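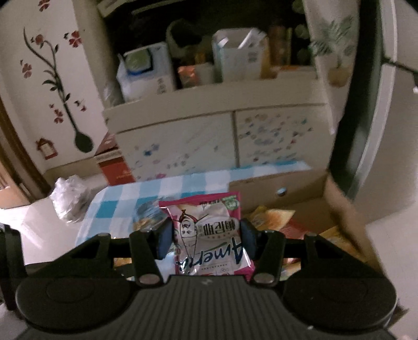
The imported food shelves: what is changing and how to read the labels

The imported food shelves at the Betcombe shop are moving. From 16/06/2023 they will be on the left-hand wall past the bread, where the greetings cards are now. The cards are going to the window end. The old position next to the fridge was too narrow for two people to pass, and the hum and warmth from the fridge motor did the chocolate no good in hot weather.

The new run has four shelves in place of two. The top one is for sauces and pastes, the next for noodles and rice, the third for snacks and sweets, and the bottom for large bags and tins. Tea and coffee from abroad will stay with the other tea and coffee, as most people look for them there.

What we sold in May

We sold 984 items from the imported shelves in May. Most of those were snacks and instant noodles. Sauces sold slowly, apart from the chilli paste in the red tub, which ran out and was back within the week. Jars of pickled vegetables hardly moved, and we will be keeping fewer of them. The last of the large jars are marked down until they have gone.

Snacks are still what people ask about first. The pink and white packet with the cartoon man in the tall hat gets pointed at a good deal by people who don't know what to call it, and pointing is fine. If you want something put by, describe the packet as best you can and we will find it.

Where the stock comes from

Most of the Korean lines come through Jeon, the wholesaler in Urnden. The order goes in every fortnight and arrives in the van with the dry goods. Jeon does not split cases, so when we try a new line we have to take the whole case. For that reason we bring in only one or two new things at a time.

The eastern European goods, meaning the buckwheat, the sunflower halva, the jams and the dark rye crispbread, come from Bandasov. They deliver less often and need a larger minimum order. If the buckwheat is out of stock it will usually be out for a fortnight or more, so regular users may want to buy a spare bag when it is in.

Both firms set their own prices, and both have gone up this spring. We have held the shelf price on noodles and rice for now. Some of the sauces have risen by 10 pence, and the new tickets are already on.

Reading the labels

Several customers have asked how to tell what is in a packet when the front is in a language they don't read. Food sold in this country has to carry certain information in English. On imported goods it is often on a white sticker put on by the importer, usually on the back, sometimes over the original ingredients panel. Please don't peel it off in the shop to see what is underneath.

The sticker should give you the name of the food, the ingredients, any allergens, the weight, the storage advice and the name and address of the importer. The name can be very plain. A packet with a good deal going on at the front may turn out to be described on the back as "wheat snack" or "fried rice cake", and that tells you more than the front does.

Ingredients are listed in order of weight, largest first. This is the quickest way to find out whether a chocolate biscuit is mostly chocolate or mostly biscuit, or how much seaweed is in a seaweed snack.

Allergens are picked out in the list, normally in bold or capitals. Look for them each time you buy, even if you have had the same thing before. Recipes change, and an importer may move from one factory's version to another's without altering the front of the pack. Things that catch people out on these shelves are:

Wheat in soy sauce. Most ordinary soy sauce contains it. There are two gluten-free bottles on the top shelf, at the right-hand end.

Fish or shellfish in stock powders and noodle flavourings, including some that are sold as vegetable or mild flavour.

Milk powder in savoury snacks and in some instant coffee sachets.

Sesame, which turns up in seasoning mixes as well as in oils.

Peanut in sweets where the picture shows another nut.

If a packet has no English label at all, bring it to the till and we will take it off the shelf. If the label is there but you can't read it, there is a magnifying glass on a string by the scales. We can read a label out to you, but we can't tell you that a food is safe for you to eat.

Dates

Not every country writes dates in the order we do. Many Korean and Japanese packs put the year first, then the month, then the day. Some American packs put the month before the day. A date that looks as though it has passed may simply be the other way round. The importer's sticker should explain which order is used, or give the date again in the usual British form.

Some packs also carry the date they were made as well as the date they should be eaten by. If you see two dates some months or years apart, the earlier one is likely to be the date of making.

"Best before" is about quality. Crisps and crackers past that date may be a little soft but are not normally a danger. "Use by" is about safety and should be kept to. Nearly everything on the imported shelves carries a best before date. The exceptions are in the fridge: the kimchi, the fresh noodles and the curd cheese.

Short-dated items go in the basket by the till at half price.

Keeping things at home

Open packets of seaweed go limp very fast in a damp kitchen. Fold the top over, clip it, and put the whole packet in a tin or a box with a tight lid. The small sachet inside is there to take up moisture. Leave it in the packet, keep it away from children and pets, and don't eat it.

Chilli paste and soya bean paste should go in the fridge once opened. They darken on top over time, and a piece of greaseproof paper pressed on to the surface slows this down. Use a clean spoon.

Buckwheat and other whole grains keep best in a jar. We have had flour moths reported in a couple of kitchens in the village this spring, and a paper bag or a thin plastic one will not keep them out. If you find webbing in a bag you bought from us, bring it back with the bag tied inside another one and we will refund it.

Sesame oil should be kept in a dark cupboard, away from the cooker. Buy the small bottle unless you use a lot of it. It goes stale after opening and the large bottle is a false saving for most households.

Kimchi carries on fermenting in the fridge. Stand the jar on a saucer, open it slowly, and expect the flavour to get sharper. Older kimchi is good in soup or fried with rice.

New on the shelves

Barley tea bags, for drinking hot or cold. One bag does a large jug.

Rice cakes for cooking, vacuum packed. These are the chewy white sticks for simmering in sauce and should not be confused with the dry round ones next to the crackers.

Dried mushrooms, in a smaller bag than the last lot.

Plum jam from Bandasov. It is thick and less sweet than most of the jams we stock, and holds its shape when baked.

Not being reordered: the green tea wafers, the tinned lotus root and the lemon halva. There are still some of each.

Requests

The request book is on the counter by the paper bags. Please write down the name of the item if you know it, the size, and how often you would expect to buy it. A photo of the packet shown at the till is also useful, and so is an empty packet, provided it has been wiped out first.

We can't order frozen food from either supplier, as the van from Urnden is not refrigerated on that run and we have no spare freezer. We have also been asked for fresh herbs. A trial of coriander in pots went well enough in May to carry on with, but the Thai basil did not last and will not be repeated before next summer.

While the shelves are being moved the shop will open an hour later than usual. Newspapers that have been ordered will be in the porch from the normal time, in the crate with the lid, and can be paid for when you are next in.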